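Grodus Arts Center Opens Its Doors Again This October With a New Season of Dance, Film and Very Loud Organ Music

Prarkine – I've been writing the season announcement for Grodus for six years now, and I've never been this happy to hit send. We're opening the fall season in October, the lobby smells like fresh paint, and the box office phone has already rung twice this morning with people asking about parking. (Parking is the same as always. The Ngubane Street lot, enter from the back, free after 5 p.m.)

The short version, for editors in a hurry: 15 events between October and the end of winter, four of them premieres, most of them on the main stage, and a new pay-what-you-can price on every Wednesday performance. The long version is below, and I'd love it if you kept reading, because I had a great time putting it together.

What's opening the season

We start with "Limumex," an evening-length dance work for nine performers and a pipe organ. It was made here over two summer residencies, and I sat in on enough rehearsals to hum most of it. The first half is slow and close to the floor. Then the organ comes in and you feel it in your seat before you hear it, and from there the dancers hardly stop moving until the lights go down. It runs 80 minutes with no intermission, so please use the restrooms first! Latecomers will be seated at the back of the balcony during the first pause, which falls 20 minutes in.

There's a talk after every performance of "Limumex" except the Saturday matinee, when the company has to clear the stage for the evening show.

New work on the main stage

After the dance we have a month of theater and music. "Salt Ledger" is a chamber opera for three singers, set entirely in the back office of a shipping company. It's funny, which I didn't expect from the title. The libretto is in English and we'll have the words projected over the stage anyway, since opera English is its own language.

Then comes a two-night run of "Low Country Radio," a concert built out of old weather broadcasts, with a string quartet and a live sound engineer who works from the middle of the audience. If you saw the work-in-progress showing last spring, it's grown. It has a second act now and a much better ending.

We're also bringing back the winter puppet play, which sold out last year and made at least one member of our staff (me) cry in the lobby. This one is for ages six and up. School groups can book the weekday morning shows at a reduced rate, and we can seat 200 children at each one if everybody squeezes in a little. Teachers, please book early. The form is on our website under Schools.
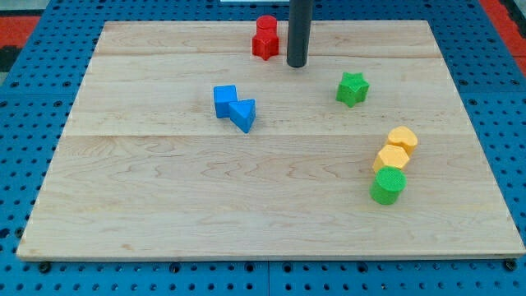 Films in the small theater

The film series has a permanent home this year in the small theater on the second floor, with new seats and a screen that hangs straight, at last. The theme is work: people doing their jobs, people avoiding their jobs, and one very strange silent feature about a lighthouse crew. We'll show it with live piano.

Films screen at 7 p.m. and the doors open at 6:30. You can bring drinks in from the lobby bar as long as they have a lid. Popcorn is back too, by popular demand and over the objections of the people who clean the carpet.

Two of the films were commissioned by us, and both directors will be here to talk about them. I've seen rough cuts of each. I'm not allowed to say much, but I'll tell you that one of them is 40 minutes long and I wished it had been twice that.

Tickets, prices and the Wednesday thing

Last season 3,961 people came through our doors, and a lot of you filled out the little card we left on the seats. Thank you! The comment we got most often was that a night out costs too much once you add dinner and a babysitter. So for Wednesday performances you choose your own price, starting at one dollar. There's no form to fill out and no proof of anything to bring. Book online or at the window, pick a number, and come in.

Regular tickets go on sale to members first and to everyone else the week after. Students pay half price for everything, all season, with a current ID. If you're holding a credit from the spring shows we had to cancel, it's still good, and the box office can look it up by your name or email address.

Getting here and getting around inside

The elevator by the east entrance now goes to all three levels, including the small theater. Wheelchair spaces are available for every event, and so are listening devices, which you can pick up at the coat check. Three performances will have sign language interpretation, and those dates are marked on the season calendar. If you need something that isn't listed, call us and we'll work on it with you.

For the press

Review tickets are available for every opening night. Please request them by email at least a week ahead and tell us which outlet you're writing for. Photos, program notes and short audio clips from "Limumex" are in the press section of our website, and you're welcome to use them with credit to Grodus Arts Center. Interviews with the visiting artists are best in the afternoons, before they go into rehearsal, and I'm happy to set those up.

Grodus Arts Center, Ngubane Street, Prarkine. Box office open noon to 6 p.m., Tuesday through Saturday, and one hour before each performance.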